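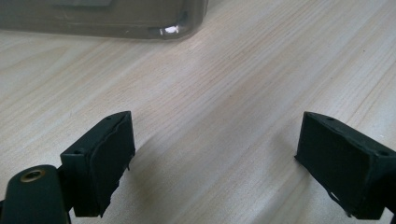

Does a soft toy need a box with a lid?

Most of the time an open shelf or a basket does the job, and a lidded box is only worth buying for toys that are being put away for months.

January
By the Skanden home desk

I put that answer to the woman who runs the Billinis tidying course in Jultmont, and she didn't much like it. She charges £28 for a morning and her method has nine steps, several of which involve a lid.

"A lid is a decision," she said. I asked what that meant. "It means you've finished. You've closed it and you can walk away."

My own experience is that a closed box gets opened again before tea. She allowed that this happens. "With small children, yes. But then they learn to open one box and leave the others alone." Had she seen them learn it? "Some of them," she said, after a bit. 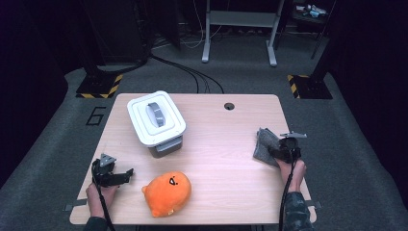

Photo: Skanden

We moved on to handles, where I found her easier to agree with. A white box with a grey handle across the lid can be picked up with one hand, in theory. "Only if the lid clips properly," she said. "I tell people to lift it over a bed first. If the bottom stays behind, don't carry it down the stairs." It was the best advice I had all morning and it isn't in the course booklet.

The booklet does say that every soft toy should be wrapped in its own cloth. I have never met a parent who would do this, and I said so.

"It keeps the dust off," she said.

So does the lid, surely?

"Well, yes. The cloth is more for things that mark easily. Pale ones, velvety ones. I suppose an old bear can take its chances." She wouldn't say how long wrapping a full box takes, though she did mention a client in Chiba who spent 73 minutes on hers and enjoyed it.

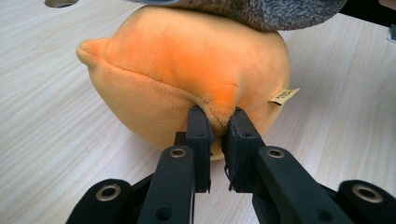 Orange soft toy with its tag showing, grey fleecy fabric on top.

On tags she is firm. "Never cut them off. That's where the washing instructions usually are, and you want those before it goes away, when you're deciding how to clean it." I asked if people read them. "No," she said. "The print's tiny."

There are 1673 names on her mailing list, by her own figure, and she takes this as proof that the nine steps work. I take it as proof that a lot of people have too many toys. I asked which step she would drop if she had to. She thought about it while she put her coat on.

"The labels," she said. "I can't keep up with them at home either."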